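Karnitz Two-Finger Gripper – Demonstration Unit

Stock code 2537
Availability: for sale, for hire, and on show at Pillholm
Page updated Feb 19, 2021

Overview

The Karnitz is a two-finger electric gripper for small and medium arms. We supply it with a wrist camera bracket, a cable set and the Lò control software. It is meant for mixed picking, where the items differ in size and softness and nobody has time to set up a new tool for each one.

We keep one unit set up on a bench at our Pillholm workshop so that buyers can see it run before they order. Most of the questions we get by phone are easier to answer there, and a visit costs nothing.

What you get in the box

Karnitz gripper with fingers fitted
Wrist bracket for a small camera
Cable set, 2 m
Lò software licence for one arm
Printed set-up guide and a card of spare bolts

The arm, the camera and the adaptor plate are sold separately. If you tell us which arm you have, we will check the plate against it before we send anything out.

Grip settings

Grip force is set in the software on a scale from 1 to 40. Soft goods are normally run at the low end. Rigid parts with a smooth face need more, and for those we suggest starting in the middle of the scale and working up in small steps. The setting can be saved against an item name and called up again later.

The fingers can be changed with a hex key. A longer pair made by Cliltard is stocked as an extra and suits deep trays. Please note that the Cliltard fingers change the reach of the tool, so the arm has to be taught its tool length again after fitting.

Visiting the open day

The next open day at Pillholm is at the end of February. Places are limited to 31 and must be booked through the contact form. Visitors come in small groups and each group gets the bench for a fixed slot, with time at the end for questions.

The demonstration is in two parts. In the first, our operator drives the arm by hand and picks items from the table. We use toys and kitchen things for this part – they are cheap, they come in awkward shapes, and everyone knows how they ought to be handled. In the second part, visitors can take the controls themselves. No experience is needed. You will be shown the stop button first, and the speed is kept low throughout.

The wrist camera view is put up on a monitor beside the bench. It is worth watching as well as the arm itself, as this is the view an operator has to work from once the unit is installed behind a guard.

You are welcome to bring items of your own. Please keep them clean, dry and small enough to hold in one hand. We can't take glass, open food or anything with a live battery. If an item won't pick well with the standard fingers we will tell you so, and we can usually suggest a different finger or a different tool.

Parking is behind the building. The workshop is on the ground floor with level access from the car park. Flat, closed shoes are required, and long hair must be tied back near the bench.

Hire

The demonstration unit can be hired by the week when it isn't booked for a visit. Hire includes delivery, collection and one remote set-up session. Insurance while the unit is on your site is your responsibility. If you go on to buy within a month of the hire ending, we take the first week's charge off the price.

Care

Wipe the fingers with a dry cloth after use. Check the finger bolts before each session and tighten any that have moved. Fluff from fabric items collects in the joints over time and can be brushed out with the power off. Don't use compressed air – it pushes dust further in. 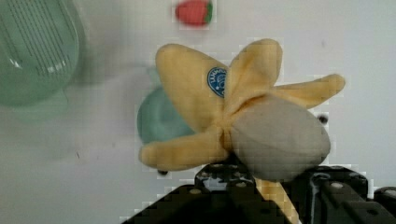

Spare finger sets and bolt cards are kept in stock and go out by normal post. Quote the stock code when you order, and say whether you want the standard or the Cliltard fingers.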